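Adaptation Cannot Wait for the Next Assessment

The public debate on climate change in the Verkar valley has for many years been a debate about emissions. Targets are set, revised and set again, and each revision is followed by a round of statements from those who find it too strict and those who find it too weak. The targets matter, and this institute has supported them. They will do very little for the 3,508 households that stand on the lower flood plain today.

The warming already under way will continue for decades whatever is agreed in the coming year. Winter rainfall in the upper catchment is arriving in shorter and heavier spells, and the river defences at Doltum were designed for a pattern of weather that older residents remember and younger ones have never known. The district's own survey, presented to members in May, found that 1,562 of the households on the plain have no flood cover of any kind. Many are tenants. Some had cover and lost it when premiums rose beyond what they could pay.

It is sometimes argued that spending on adaptation is an admission of defeat, and that every pound put into a wall or a culvert is a pound taken from the effort to cut carbon. The argument has a certain moral force, but it does not describe how the money is spent. The capital budget for energy and the budget for drainage have been separate since the district was formed. Cutting the second has never enlarged the first. It has meant blocked culverts on the Araya road and a pumping station which, at 40 years of age, is still waiting for its first full refit.

Desta Mekonnen, who chaired the drainage inquiry, put the matter plainly in her evidence to the council. A household under water, she said, does not take part in the energy transition. It replaces its carpets, and then its boiler, with whatever is cheapest and available that week. We agree with her, and we would add that a community which has been flooded twice in five years is unlikely to listen with much patience to advice on loft insulation.

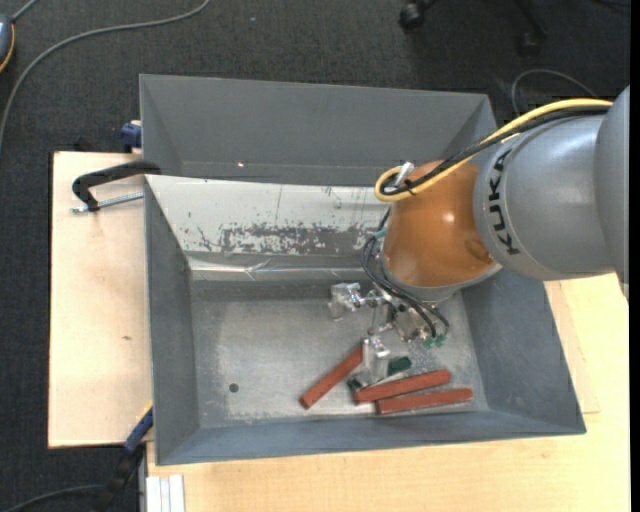
The inquiry recommended that the district begin with upstream storage. Almost 400 hectares of former water meadow above Doltum could be returned to seasonal flooding, with payments to the farmers concerned, at a lower cost than raising the town wall. The work would take time, and the payments would have to be guaranteed beyond a single council term. Farmers have been offered short schemes before and are right to be wary of another.

The second recommendation, a shared insurance fund for tenants, has been received with less enthusiasm. Its critics say that it would reward building in the wrong places. The institute would take that objection more seriously if permission for new homes on the plain were not still being granted. Planning policy should be tightened first, and the fund should be closed to any property built after that date. Those who already live there did not draw the map.

Both measures are now before the full council. Members should adopt them together and publish a timetable for the pumping station before the autumn rains.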